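4. Accrocher les ustensiles

Le Tutus est livré avec son socle, son mât et sa couronne à huit bras. Si vous lisez cette section, le mât tient debout et il ne reste aucune vis dans le sachet. (S'il en reste, retournez à la section 3. Nous ne dirons rien à personne.)

4.1 Posez le socle bien à plat, à 30 cm au moins de la plaque de cuisson.

4.2 Faites tourner le mât d'un quart de tour. S'il grince, resserrez l'embase à la main, sans pince et sans rancune.

4.3 Prenez l'ustensile par le manche et engagez-le sur un bras libre, jusqu'au creux du crochet.

4.4 Lâchez. Cette étape intimide davantage qu'elle ne le devrait.
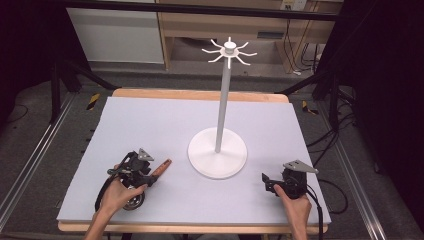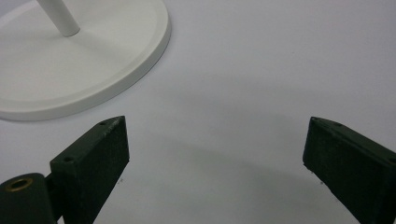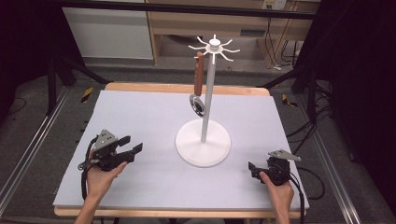
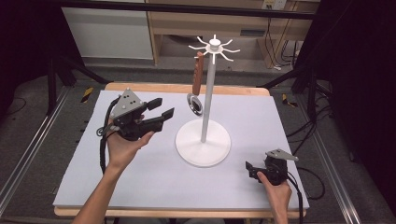 Fig. 4 – Le support blanc sur son socle rond. Sur les deux dernières vues, un ustensile à manche brun est suspendu à l'avant gauche.

Remarque : le bout des bras est relevé. Un ustensile accroché à mi-bras glissera un jour ou l'autre, de préférence la nuit.

Attention : ne dépassez pas 3 ustensiles du même côté. La louche en fonte de votre grand-mère compte pour plusieurs.

4.5 Répartissez le reste en alternant les côtés. Les manches sans trou ni boucle vont dans un pot ; la ficelle de cuisine a été essayée, elle est déconseillée.

Entretien : chiffon humide, eau à 30 °C. Pas de lave-vaisselle, même « juste une fois ».

Pièces détachées : Drita Softić, service Kindent. Indiquez la référence gravée sous le socle.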